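**Getden opens its stitching and chore data to workshops and home-care providers**

*For release Thursday, 9:00 a.m.*

Getden, a developer of control software for robotic tools, will open its task library to outside partners in March. The library contains 2,000 recorded attempts at small manual jobs, among them suturing, folding shirts, sorting screws and emptying a dishwasher.

The company is asked very often if machines can do the household work yet. Its answer today is: some parts of it, slowly, and with a person close by.

Getden began with suturing because the task is narrow and can be judged strictly. Two instruments must share a small space, pass a curved needle between them and pull the thread without tearing the material.

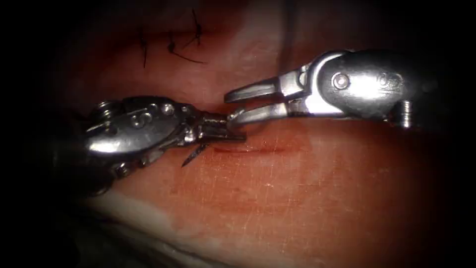 The same skills are needed when a button is sewn on or a bag is tied, but a home is much less orderly than a work area prepared in advance. In the Flallon trial, which was held in a rented apartment, the system tried 12 different chores in 300 runs. It completed 153 of these runs without human help. Wiping a flat table gave the best results. Fitted sheets gave the worst, and the company does not plan to offer bed making in this product generation.

On the shop floor the picture is better. Pärn, a maker of work clothing, uses the software to place cut pieces before sewing. The sewing itself is still done by employees, and Pärn has no plan to change this.

"We do not want to promise a robot housekeeper," the company said. "We can promise that our failed runs will be published together with the good ones."

The library will be available through the Urnex portal. Small workshops and home-care providers can apply for free access during the first year. Applications are read in the order they arrive.

**Press contact:** Getden Communications Office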